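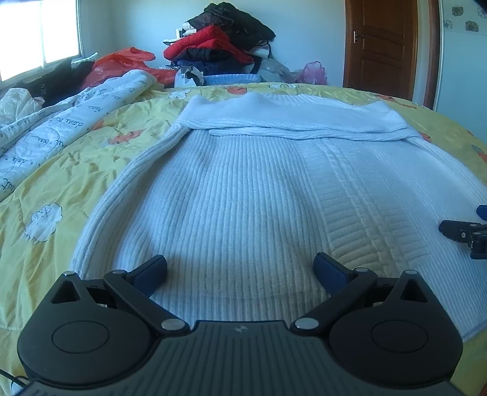

The white sweater, on my bed.

May 29, 2021

I slept late and then I played Lillura until lunch, so the laundry waited again. I am now 19 hours in the game. My cousin told me that he finished it in less, but he does not read the books in the houses and I read every one of them, also the boring ones about fishing rights.

Today I came finally to Jarnton, the town on the lake. I had expected a big place, because the people in the first village talk about it all the time. It has one street, a mill and an inn, and the music there is only a piano and something like a small drum. I stayed on the bridge for a long time without pressing anything. The water is painted by hand, I think, and when a boat goes under you the colors move a little late. I liked this more than the dragon.

The fights I like less. You choose your actions in turns, this is fine, but the enemies in the mill have 300 health and my healer can do 74 damage if she is lucky. So each fight is long, and there is no way to make the animations faster. I looked in the menu two times. The third fight in the mill I lost with one enemy standing, and the last save was before the stairs. I said a bad word and made tea.

After the tea I tried it with the other character, Clarnusent. I did not use him before because his name is difficult and his hat is ugly. But he can push an enemy back in the order of turns, and if you push the same one again and again it almost never attacks! I passed the mill with 5 potions left. I feel a little stupid that I carried him for so many hours and he was only sitting in the camp.

In the evening I wrote to Sadao Oda, who gave me the game in November, and I told him about the hat. He answered quickly. He says that the hat can be changed, there is a tailor behind the inn, but the tailor opens only at night. I walked past that door today and thought it was decoration.

Sadao also asked if I want to play something for two people after this one. I said yes, but not a shooting game, my hands are too slow for it. He will look for something with puzzles — he is patient with puzzles and I am patient with him.

I wanted to write also about the story, but I do not understand it completely yet. The queen is either dead or she is the lake. I will read the last book again tomorrow.

Tomorrow: the tailor, the laundry, call Mother before six.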